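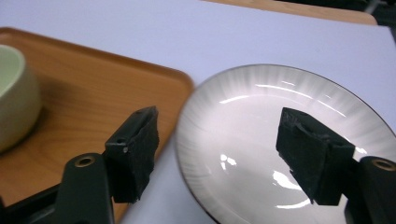

What does Ledton cover?

Second-hand clothes and homeware bought in charity shops, one row per item, 1,000 rows in all. Each row gives the shop's town, the price paid, the brand on the label and a condition score from 1 to 5.

Prices are in pounds as marked on the tag – haggled discounts are not recorded. Brand is left blank where the label was missing or unreadable. Scores were given by Isla Chisholm and Euan Halliday.

Files: items.csv, towns.csv
Last updated: 29 Mar 2026
Corrections to Magdolna Barta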